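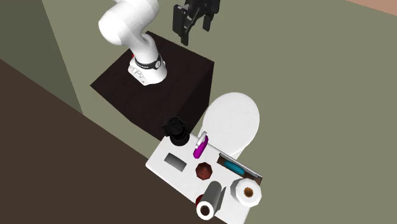 Teleoperating a sim arm in the bathroom scene: my demos are jerky and the policy learned the jerks

Posted by tangledleads, 31 July 2025

Hi all! Longtime reader, first time posting in the teleop section, so be gentle with me.

I'm trying to teach a simulated arm one small task: pick up the toilet paper roll that stands upright on top of the toilet tank, lift it, and put it down at the other end of the tank. One arm, two-finger gripper, and everything else on the tank top just stays where it is. I drive the arm with a 3D mouse in my right hand and open and close the gripper with the space bar. I've recorded 60 demos so far and trained on all of them for 2000 steps using the default settings in Astix.

It kind of works? The arm heads for the tank every time, which made me very happy for one evening. But then it gets near the roll and starts to shiver. It goes down a little, comes back up, slides sideways, goes down again. Sometimes it closes the gripper way too early and carries a handful of air over to the drop spot, very proud of itself. And when I play my own recordings back I can see exactly the same thing in there, because I do it too. I stop above the roll and dither. I can't judge how far down I am from this camera view, so I poke at it until the fingers look right.

Then there's the second roll, the skinny one lying closer to the camera. In a handful of the demos I grabbed that one by mistake, or bumped it on the way in and then carried on. I left those in, figuring more data was better than less.

So what should I do first? Record more of the same, clean up what I have, or change how I'm driving the thing? I really don't want to redo all 60 if I can avoid it, my wrist is already complaining.

Consuelo Quezada

Oh, I know that shiver! I had it for most of March on a drawer task and nearly threw my 3D mouse out the window.

Change how you drive first, then clean up, and only after that record more. If you record more right now you'll just have a bigger pile of dithering. Your policy is copying you pretty faithfully, and when you hang in the air above the roll you're giving it a bunch of nearly identical views with a different action attached to every one. Up, down, left, nothing. It has no way of telling which one you meant.

What fixed it for me was a second view. Most simulators will let you put another camera in, and I'd put one low and off to the side, level with the tank top, so you can see the gap between the fingertips and the roll. Keep it on a second monitor or in a corner of the window. One thing to watch, though: if you can see something while you're driving that the policy can't see when it runs, you may end up making moves it has no way to explain. So if you drive with the side view, record the side view and train on it too. I skipped that part the first time and lost a weekend to it.

Next, turn your speed down. I run my translation gain at 40 percent for anything with a grasp in it. The reach feels painfully slow but the last little bit goes so much smoother, and you can trim a slow reach later (or just live with it, I do). If your software has a key for switching gain in the middle of an episode, go fast until you're over the tank and slow for the descent. Make the switch in the same place each time if you can manage it.

Then practice without recording. I mean really practice, with the recorder off, until you can go out, down, close and up with no stop in the middle. My first batch on any new task is always garbage and I throw the whole thing away now without even looking at it. Decide how you want to take hold of the roll before you start, too. Pick one approach direction and stick with it. Coming from the left in one demo and from the far side in the next is fine later on, when you've got lots of data, but it's murder on a small set.

As for the ones where you grabbed the skinny roll, take them out today! You've told it that either roll is a fine answer. The bumps I'd judge one at a time. If you brushed it and went on to a clean grasp, keep it. If you brushed it, backed off, wandered around and came in again, out it goes.

And get a wrist rest, or put a folded towel under your forearm. I do ten episodes and then get up and walk around the apartment. The ones I record tired are always the ones I end up deleting.

grostberg_fan

just record more. i had 69 demos on a cup task and it was bad, doubled it and it was good. also did you try lowering the learning rate

mudroom_pete

Agree with nearly all of what Consuelo wrote. Doubling can work if the new ones are cleaner than the old ones, which I suspect is what happened with the cup.

Couple of things to add. Look for idle frames in your recordings. When you let go of the mouse to think, the recorder keeps going, and you get long stretches where the action is zero. A policy trained on those loves to get close and then just park. The Harawira scripts have a filter that drops frames under a motion threshold, but be careful with it around the grasp, as you want to keep the moment where the arm holds still and the fingers close. I set mine to ignore anything near a gripper command.

About closing on air: check the timing of your space bar. I was hitting the key while still moving down, out of habit, and the fingers were half shut before I'd arrived. The policy picked that up and did it even earlier than I did. Now I come down, stop, press, wait a beat, lift. It feels silly but the early closing went away.

Also, does your roll start in the same place every time? If it does, you could be getting a policy that has memorized a path to one spot. Nudge it along the tank a bit between episodes, small amounts to begin with, and turn it now and then. Same with the arm's starting pose. I'd leave the clutter on the tank alone until the plain version works.

I tried Vernska's smoothing pass on a shaky set once and wouldn't bother. The curves looked lovely, but when I replayed the smoothed actions the fingers missed the part on half of them. Whatever you do to the recordings, replay them in the sim afterward and see if the roll still ends up where it should.

tangledleads

Thank you so much, all of you! I went through the recordings tonight and pulled every skinny roll one, plus a few where I was clearly lost. Added a low side camera and oh wow, I was stopping way higher than I thought. Going to practice tomorrow with the recorder off and the gain down, and I've found the motion filter. Pete, the space bar thing is me exactly, I press it on the way down every single time. The roll has been starting in the same spot too, so that goes on the list. Will post again once I've got a new batch trained.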